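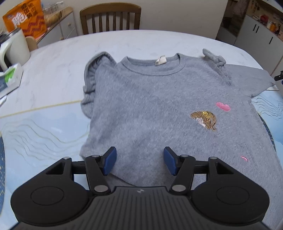 Demonstration gathering (hand-held)

Demonstration gathering is the job of recording people doing a task so that a learning system can pick it up from them. In the hand-held version, which is the one I know best and the one this entry covers, the person holds a gripper in the hand and works with that. No robot arm has to be in the room. I've kept this page of the Varma wiki going for a while now, so expect a few opinions mixed in with the definitions!

Terms

An episode is one recorded go at a task, start to finish. A take is the same thing, and people on the Stemar side say take, so I use both. A task card is the short written instruction that goes with a set of episodes, something like "fold the shirt and leave it in the middle of the table." A reset is whatever you do to put things back between episodes, and it eats far more of the day than newcomers expect (it certainly ate mine).

Cloth tasks

Clothes are a favorite subject, and a maddening one. A mug has one shape. A T-shirt has as many as you care to give it, and it hides parts of itself while you work. Ruffles, prints and neck labels all change what the camera gets to look at, so a good cloth set mixes plain garments with fussy ones. In the Vatamis set, which was recorded in ordinary homes in Cedomville, the folding portion came to 294 episodes before review. I'd have liked more long sleeves in there, but I say that about every set.

Homes are messier than labs, and I think that's the whole appeal. Snacks, kettles, chairs, whatever happens to be near the table - it all goes in. We did try clearing everything away for the first few sessions in July, and the footage was tidy and dull.

One gripper or two

Plenty of cloth work can be done with a single gripper if you're patient. Two make it a different job. One can hold a shoulder down while the other brings a sleeve across, and the timing between the hands becomes part of what is being taught.
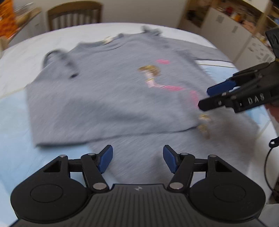

Two-handed episodes are also harder to perform well. Your wrists tire, your hands want to cross, and there's a strong temptation to rush the last fold. My own rule is to stop after 4 bad takes in a row and go get a drink of water.

Review

Every episode gets watched by a person before it goes into the training pile. On Varma we mark each one keep, trim or drop. Trim is for long waits at the beginning or end. Drop is for lost tracking, a hand parked in front of the lens, or a garment that slid off the table. A clumsy grab followed by a second try is a keep in my book, and I've argued this one at length on the talk page - a system that has only watched perfect folds has no idea what to do after a bad one.

Blur is a gray area. A little of it comes with any camera that moves along with the hand, and we leave those episodes in unless the blur lasts more than 3 seconds.

See also: task cards, resetting cloth, naming your episodes

Last edited August 8, 2021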